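서른여섯 번째 매듭

몰렉 건물 지하의 기록실에는 콘솔이 한 대 있었다. 페트리커 올테아누는 아침마다 그 앞에 앉아 의자 높이를 맞추고 발판을 두 번 밟아 보았다. 병원에서 은퇴한 뒤로 메스를 잡은 적은 없었다. 대신 봉합을 했다. 하루 열다섯 번, 같은 길이의 봉합을 했고 그때마다 화면과 양손의 움직임이 전부 저장되었다.

힐트사이드가 그에게 원한 것은 900건이었다. 계약서에는 '시연'이라고 적혀 있었다. 학습 모델 데데로가 그 시연을 보고 바늘 다루는 법을 익힌다고 했다. 3월에 시작할 때 그는 여름이면 끝날 줄 알았다.

"오늘은 각도를 바꿔서 갑니다." 라우타로 몬테시노스가 유리 너머에서 말했다. 그는 기록 담당이었고 마이크를 켠 채로 사과를 먹는 버릇이 있었다.

"얼마나?"

"선생님 편하신 대로요. 다양하면 됩니다."

페트리커는 접안부에 이마를 댔다. 붉은 면이 눈앞에 가득 찼다. 그는 실을 넉넉히 뽑아 고리를 크게 두고 두 기구의 끝을 가까이 가져갔다. 바늘이 두 끝 사이에 가로로 걸쳐졌다.

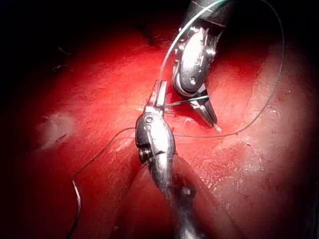
기구 두 개가 가운데에서 가까워진 순간. 바늘은 조직 바로 위에 있다.

"기록됩니다." 라우타로가 말했다.

페트리커는 대답하지 않았다. 바늘을 옮겨 잡을 때는 숨을 멈추는 것이 오래된 습관이었다. 그의 스승 크르스테아는 그것을 나쁜 습관이라고 했다. 숨을 멈추면 손이 굳는다는 것이었다. 사십 년이 지나도록 고치지 못했다.

점심에는 구내식당에서 수프를 먹었다. 라우타로가 쟁반을 들고 맞은편에 앉았다.

"137번 말인데요." 그가 말했다.

"그게 왜."

"바늘을 떨어뜨리셨잖아요. 다시 집으셨고요. 빼자고 하셨는데 위에서는 넣자고 합니다."

"실수를 왜 가르쳐."

"떨어뜨린 다음에 어떻게 집는지가 필요하답니다. 잘된 것만 본 모델은 바늘이 없어지면 멈춰 버려요. 허공에서 계속 집는 시늉만 하고요."

페트리커는 수프를 저었다. 수련의 때 그도 바늘을 놓친 적이 있었다. 크르스테아는 아무 말 없이 기구 끝으로 바늘을 찾아 그의 앞에 돌려놓았다. 그날 배운 것은 바늘을 어디서부터 찾아야 하는가였다. 실을 따라가면 되었다.

"넣어." 그가 말했다.

오후에는 이어지는 절개선을 맡았다. 매듭을 지은 자리가 두 군데 있었고 실 끝은 짧게 잘려 있었다. 그는 첫 매듭의 실 꼬리가 마음에 들지 않았다. 서로 엇갈려 뻗친 모양이 젊을 때 하던 것과 비슷했다.

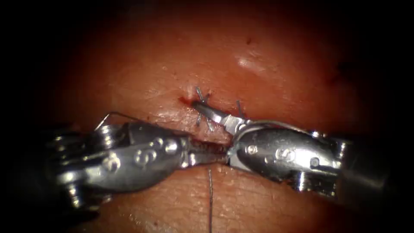
절개선 위에서 맞닿은 두 기구. 위쪽으로 매듭 두 개가 보인다.

"실이 아래로 길게 늘어졌는데 괜찮으세요?" 라우타로가 물었다.

"괜찮아. 걸리적거리면 그때 치우면 돼."

"치우실 때 표시 하나 남기겠습니다."

"표시를 뭐라고 하는데?"

자판 소리가 났다. "'실 정리'요. 지금까지 서른여섯 번 나왔습니다."

페트리커는 접안부에서 얼굴을 뗐다. 자기가 실을 그만큼 치웠다는 것을 몰랐다. 수술실에서 그것은 일로 치지 않았다. 손이 알아서 하고 지나가는 것이었다. 이제는 이름이 붙고 시작 시각과 끝 시각이 붙었다.

"숨 참는 것도 적나?" 그가 물었다.

"그건 기록이 안 됩니다. 손만 남아요."

"다행이군."

그는 다시 이마를 대고 발판을 밟았다. 라우타로가 다음 번호를 불렀다.

퇴근 무렵 데데로의 시험이 있었다. 페트리커가 비운 콘솔은 꺼져 있었고 기구만 움직였다. 두 사람은 벽에 걸린 모니터로 그것을 보았다. 바늘은 천천히 들어가서 조금 먼 데로 나왔다. 깊이도 얕았다. 오른쪽 기구가 바늘을 당기다가 실이 끌려 올라와 손목 부분에 걸렸다.

움직임이 멈췄다. 라우타로가 정지 단추 위에 손을 올렸다.

"기다려." 페트리커가 말했다.

왼쪽 기구가 조금 물러났다. 그러고는 실을 짧게 잡아 옆으로 넘겼다. 페트리커가 하는 것보다 느렸고 한 번에 될 것을 두 번에 했다. 그래도 넘기는 방향은 그의 방향이었다. 크르스테아의 방향이기도 했다.

"표시할까요?" 라우타로가 물었다.

"해."

라우타로는 '실 정리'라고 치고 수행자 칸에서 잠시 망설이다가 데데로라고 적었다. 페트리커는 외투를 입고 내일은 장갑을 새로 꺼내 달라고 말한 뒤 계단을 올라갔다.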